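Betreff: Re: Vergabe Druckleistungen Fostness – Umfang der Prüfung
Datum: 29.01.2023

Sehr geehrte Mitglieder des Verteilers,

zu der unten wiedergegebenen Anfrage nehmen wir wie folgt Stellung.

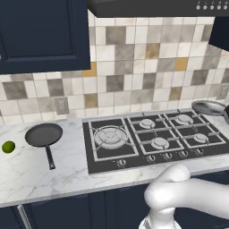
**Welche Unterlagen hat die Prüfstelle zum Auftrag Fostness bisher angefordert?**

Angefordert wurden die vollständige Vergabeakte, die Zahlungsbelege sowie der Schriftwechsel zwischen der Verwaltung Wotham und der Firma Bundedix. Die Akte umfasst nach dem Inhaltsverzeichnis 239 Blatt. Übergeben wurden 205 Blatt. Die Verwaltung wurde schriftlich aufgefordert, die übrigen Teile nachzureichen oder ihr Fehlen zu begründen.

Zur Zuständigkeit ist festzuhalten, dass die Prüfstelle Vergaben der Verwaltung Wotham und ihrer Beteiligungen untersuchen darf. Die Betriebsgesellschaft Fostness fällt als Beteiligung unter diese Regelung. Für interne Vorgänge der Firma Bundedix gilt das nicht. Soweit sich dort Anhaltspunkte für strafbare Handlungen ergeben, wird der Vorgang an die Strafverfolgungsbehörde abgegeben; eine eigene Bewertung nimmt die Prüfstelle in diesem Fall nicht vor.

> Im Dezember wurde auf dieser Liste mitgeteilt, die Prüfung beschränke sich auf den ersten Auftrag an Bundedix. Inzwischen ist bekannt, dass zwei Nachträge ohne erneute Ausschreibung vereinbart wurden. Wird die Prüfung auf diese Nachträge erstreckt? Und weshalb ist das Gutachten der Kanzlei Pawłowska weiterhin nicht einsehbar, obwohl es aus öffentlichen Mitteln bezahlt wurde?

Die Mitteilung vom Dezember gab den damaligen Stand wieder. Der Prüfauftrag wurde seither erweitert und schließt beide Nachträge ein. Geprüft wird insbesondere, ob die Leistungen bei der ursprünglichen Ausschreibung bereits absehbar waren und wer die Vereinbarungen gezeichnet hat.

Das Gutachten der Kanzlei Pawłowska liegt der Prüfstelle vor. Über die Einsichtnahme entscheidet die Verwaltung Wotham als Auftraggeberin – die Prüfstelle kann es nicht von sich aus freigeben. Anträge sind schriftlich dorthin zu richten, unter Angabe des Vorgangs »Fostness, Druckleistungen«. Gegen eine Ablehnung ist Widerspruch möglich.

Ein Zwischenbericht wird vorgelegt, sobald die fehlenden Blätter eingegangen sind, spätestens jedoch 12 Wochen nach Versand dieser Nachricht. Bis dahin bitten wir, von Anfragen zu einzelnen Rechnungen abzusehen. Hinweise zum Sachverhalt nehmen wir weiterhin entgegen, vorzugsweise mit Kopien der betreffenden Schriftstücke und nicht über diesen Verteiler.

Mit freundlichen Grüßen
Prüfstelle Wotham
– Geschäftsstelle –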